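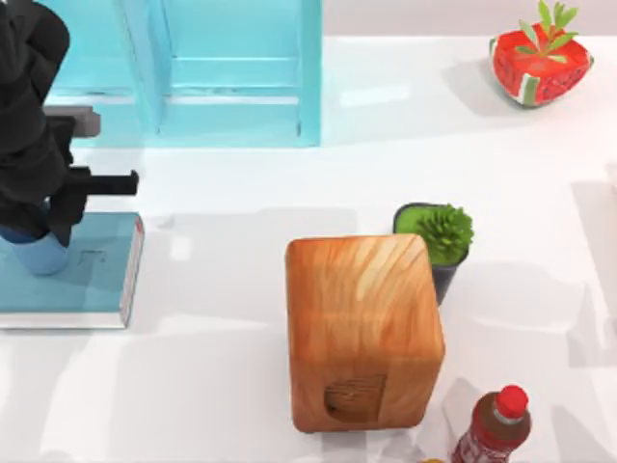

Jultus Tabletop Simulator, one-year seat license: review after a season of planning with it

I buy equipment for a small packing and kitting shop, and in the spring we had to decide whether to put money into an arm for the mixed-item bench. Mixed items are the hard part for us. A customer's gift box might take a drink bottle, a small plant, a mug and a wooden box, and no two orders look the same. Before asking for quotes I wanted to know what size of arm we needed and what kind of gripper. Jultus sells a simulator for that sort of question, and I paid for one seat.

The license was 576 dollars for the year. That includes the stock scenes, the object library and email support. It doesn't include training, and it doesn't include importing your own arm model if the maker isn't on their list.

Setting up

Installation took most of a morning. The program wants a decent graphics card, and my office computer didn't have one, so add that to the budget if yours doesn't either. We spent 400 on a card. The sales page mentions the requirement, but well down the page, and I missed it.

The stock tabletop scene opens with a white table, a light blue shelf unit at the back and a handful of objects set out. You pick an arm and a gripper from menus, drop the arm at a base point and move it with sliders or a game controller. The controller is much better. Sliders are fine for checking one reach, and tiresome after that.

Objects

The library is a strange mix. You get useful things such as a bottle with a red cap, a potted succulent and a blue cup, and then a watermelon slice with leaves growing out of the top. For planning purposes the shapes matter more than the looks. The piece I used most was the big wooden block with a notch in the front face, as it comes close to the keepsake boxes we ship. I could scale it to our real sizes and see right away which grippers opened wide enough.

Two of the grippers I had on my shortlist were out after the first afternoon. Neither could take our widest box across the short side. I would have found that on a data sheet too, if I had known to look for it, but seeing the fingers stop short on both sides was faster and easier to show my boss.

Crowding

Where the program earned its price was in layout. Our bench is crowded, and I'd been thinking about reach only as a distance from the base. With things standing close together the approach matters just as much. The stock layout has the plant right behind the block, and a gripper coming down on the pot has to clear the block first. I tried the same thing with our own spacing and ended up adding a hand's width between bins in the plan. That changed the bench we needed, and the bench is a cost too. 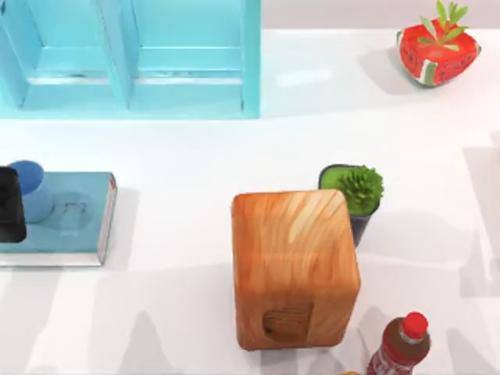
What it doesn't tell you

Weight and grip are the weak side. You can enter a weight for each object, but the friction settings are a single number with no guidance on what to put in. I left it at the default and don't trust the results. A full bottle lifted by the cap stayed put every time I tried it, and I wouldn't plan a purchase on that.

Cycle times come out too good as well. The arm moves at its rated speed with no waiting for a camera or a person. I doubled every time in the report before using it in our numbers.

There is also no cost tool. I kept a plain spreadsheet next to it with lines for the arm, gripper, stand, guarding, wiring, installation and a spare set of fingers. If you are doing this for the first time, start that sheet before you start the simulator. The arm was a smaller share of our total than I expected.

Support

I wrote to support 6 times. Silviu Moldovan answered most of those, usually by the next morning, and his answers were clear. One question about exporting a layout to our bench supplier went unanswered until I asked again. Export does work now, but only to one file type, and Dolov (the bench supplier) had to convert it.

Compared with the others

I also tried the free version of Prenel. It looks rougher and has only boxes and cylinders to work with, but it handles more arm makers. If your arm isn't on the Jultus list, go there first. Ilie offered to do the whole study for us for 2000, with a written report. For a bigger line I'd take that offer. For one bench it was more than I wanted to spend, and I would have had to pay again for every change.

Would I renew

Probably not next year, as our layout is settled and the order is in. A monthly license would suit a shop like ours better, and I've asked Jultus for one. For someone with a purchase coming up and a shortlist of arms it's worth the money, as long as you check the graphics card first and treat the speed figures with care.

Good: gripper fit, reach checks, layout around clutter, helpful email support.

Bad: friction settings, optimistic times, one export format, yearly license only.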